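Venska Blocking Sled, Two-Man Model: Review

September 3, 2026
By Rhun Lloyd

The Venska two-man sled arrived at Clultham in February and has been in use on our practice field since then. It replaced a five-man unit that took up a third of the equipment shed and needed a truck to move. I coach the offensive line and tight ends, so most of what follows concerns drive blocks and double teams. Defensive line work gets a shorter section near the end.

Assembly took two of us an afternoon. The runners bolt to a welded base, the uprights pin into the base, and the pads slide over the uprights and strap at the back. The printed instructions skip the order in which the crossbar bolts should be tightened. Leave all of them finger tight until both uprights are pinned, then work from the center out. If you torque the outer bolts first, the second upright will not seat.

Base weight is 231 pounds without plates. The plate tray sits behind the crossbar and holds up to 10 standard plates. Loaded heavily, the sled tracks straight on grass but digs in on soft ground, and the front lip of each runner collects turf. The previous sled had a deeper curve at the front and did this less. 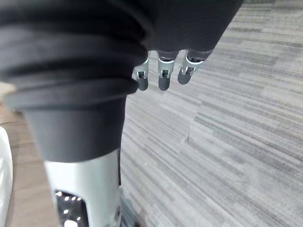

Pad height adjusts in 18 positions, more than we need. We use three of them. The low setting suits a two-point hip roll drill, the middle one suits our varsity guards, and the high one is for tight ends working on a reach step. The pins are spring loaded and stay put under contact. Changing height with the pad strapped on is awkward, and the strap buckle sits right over the pin hole at the middle setting. Loosen the strap first.

The spring arms are the main difference between this model and cheaper ones. Each arm gives on contact and rebounds, so a lineman who stops his feet gets pushed back. A player who strikes high will see the pad rise and lose the drive. That feedback is useful with younger players, who tend to lean on a rigid sled. Return speed is fixed. Kontogiannis sells a sled with an adjustable damper, and I would have liked one here.

Double teams are where the spacing matters. Pad centers are close enough for a guard and tackle to work hip to hip, but too close for two wide-bodied seniors in full gear. Their inside shoulders meet before their hands do. The spacing cannot be changed. 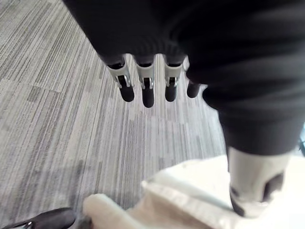 Page 2 of 2

For the defensive line, Dionysis Tzanetos ran his ends and tackles through strike and shed work on it for most of spring practice. His view is that the pads are good for hand placement and poor for the shed itself, as the arm does not rotate. He went back to a hand shield for rip and swim moves. I agree with him on that.

Wear after one spring and a summer camp: the pad covers show scuffing at the lower seam and one strap has frayed at the buckle. The frame paint has chipped along the runners, with light rust underneath. Nothing has bent. Replacement covers are sold in pairs only.

We paid $1744 with the pads included and plates not included. Delivery was extra.

Buy it if you have a small roster, limited storage and a line coach who works players in pairs. A program that runs its whole front together will still want the five-man. Check the runner bolts after the first week, as two of ours had backed off.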